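La jornada 229

A mí me cogieron en Treteo porque dije en la entrevista que tenía buen pulso. Mentira no era, de adolescente pintaba soldaditos de plomo, pero en 2008 los vendí todos y desde entonces no había vuelto a hacer nada fino con las manos. Les dio igual. Querían manos corrientes, me dijeron, manos de casa, de gente que recoge la mesa pensando en otra cosa.

Y eso hago. Recojo la mesa. Me pongo el arnés, agarro las pinzas, una en cada mano, espero el pitido y muevo cosas que no necesitan moverse. Un tarro de la mesita al suelo. Del suelo a la mesita. Un libro encima de otro libro. Luego lo desordeno todo (eso no se graba, y es una lástima, porque desordenando soy buenísimo) y vuelta a empezar. El encargo de Prender pedía 242 repeticiones por tarea, y buenas. Si se te resbala el tarro, esa no cuenta. Si dudas demasiado, tampoco.

Mi madre cree que trabajo en informática.

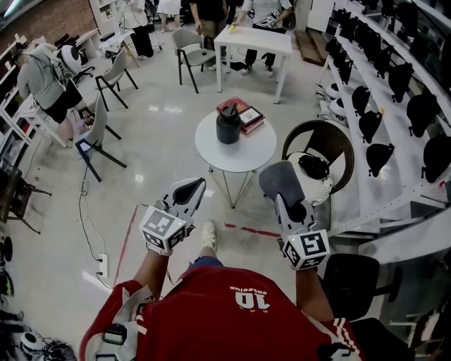

Lo malo de las pinzas es que te las llevas puestas a casa. Quiero decir que las dejas colgadas en su sitio y firmas la salida y tal, pero los dedos se te quedan así, pensando en dos puntas. Una noche intenté abrir un yogur con el pulgar y el índice muy tiesos, girando la muñeca entera, y me quedé un rato mirándome la mano. En la cola del súper cogí un limón y esperé el pitido. ¡En serio! La señora de detrás me preguntó si me encontraba bien.

En julio nos llevaron a ver el robot. Zodbridge, que es como se llama el programa, lo tenía en una nave con el aire acondicionado a tope, y fuimos los 11 del turno en una furgoneta, como de excursión, con bocadillos. Yo iba nervioso, no sé por qué. Me había lavado el pelo.

El robot se llamaba Muriithi y era más bajito de lo que yo pensaba. Le pusieron delante una mesa, un tarro y unos libros, y el técnico le dio a una tecla y nos pidió que no habláramos. Muriithi bajó el brazo derecho, se acercó al tarro y, justo antes de cerrarse, paró. Un momentito nada más. Hizo un gesto mínimo hacia fuera, como quien se sacude una manga, y luego ya sí, agarró.

Se me puso la piel de gallina, porque ese gesto es mío. Lo hago desde que me rompí la muñeca en el patio del colegio, me la coloco antes de coger cualquier cosa: una taza, el pomo de una puerta, la mano de alguien. En mi casa se reían. Una novia que tuve me dijo que parecía que le pedía permiso a los vasos.

El técnico arrugó la nariz y apuntó algo. Ruido en los datos, dijo, se limpia en la próxima versión. Los demás asintieron y alguien preguntó si se podía comer ya.

Yo me quedé el último. Muriithi seguía con lo suyo, el tarro a un lado, el tarro al otro, y cada vez la sacudida, la manga que no tenía. Levanté la mano y se la hice de vuelta, muy bajito, pegada al pantalón, por si me veían.

A la mañana siguiente pedí que me pasaran a la tarea de los cajones. Son pesadísimos los cajones, no los quiere nadie, pero es una tarea nueva y todavía no hay nada grabado. Llevo ya cuarenta y tantas.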